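Savside Room Set, Setup Guide
Section 5: Placing the floor socket, curtain, bin and desk

Search this manual Enter keyword Go

5.1 Before you start

The room set is supplied with the bed frame, the desk, the curtain panels and one white plastic bin. Assemble the bed frame first (Section 3) and the desk second (Section 4). Do not connect any electrical item until both are in their final positions.

CAUTION: The floor socket supplied with the Clirnmont power kit is rated for a total load of 2,000 watts. Add up the ratings of everything connected to it, including items on an extension.

5.2 Floor socket and cables

1. Set the floor socket on a hard, level surface. Do not set it on carpet, bedding or a rug.
2. Keep at least 900 mm between the socket and any heater.
3. Push the plug in until it is fully seated.
4. Lay the cable flat. Do not coil excess cable under the bed.
5. Check that no bed post or desk leg rests on a cable.

Note: A cable may run under a curtain hem. It must not be pinched between the hem weight and a wall.

5.3 Curtain

1. Hang both panels before adjusting either one.
2. Draw the panels to their normal closed position and leave them overnight. The fabric drops by a small amount as the folds relax.
3. Compare the two hems. If one panel hangs lower, move its hooks up one row on the heading tape.
4. Keep loose fabric off the socket.

5.4 Bin and desk

1. Remove the bin from its bag and wipe the inside with a damp cloth.
2. Stand the bin on the floor, clear of the chair. It may stand below the front edge of the desk.
3. Place the monitor base toward the back of the desktop.
4. Place the keyboard and mouse. Leave enough slack in each cord for normal movement.
5. Pass spare cable through the grommet at the rear of the desktop. Tighten the grommet cap by hand only.

CAUTION: A cable hanging over the front of the desk can be caught by a knee or a chair arm. Reroute it to the rear before the desk is used.

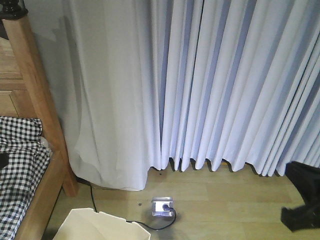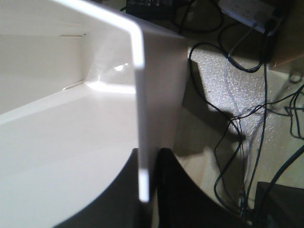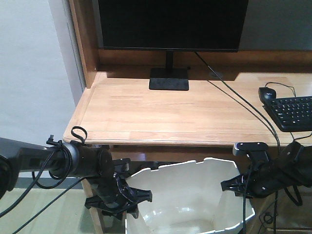
Can the bin be used without a liner?

It can be used either way. Without a liner, empty it often and wash it with warm water and mild dish soap. Do not use scouring powder, as it dulls the plastic.

5.5 Final check

1. Press down on each corner of the desk. If it rocks, go back to Section 4 and retighten the leg bolts.
2. Open and close the curtain 2 times and confirm that the fabric does not drag a cable.
3. Switch on one item at a time.
4. Feel the socket housing after around 5 minutes of use. If it is warm, switch off, unplug everything and contact your dealer.

Note: Spare curtain hooks and grommet caps are listed under Brurnholm fittings in the parts table, Section 7.

This site uses cookies to remember your language and manual version. Accept all Manage settings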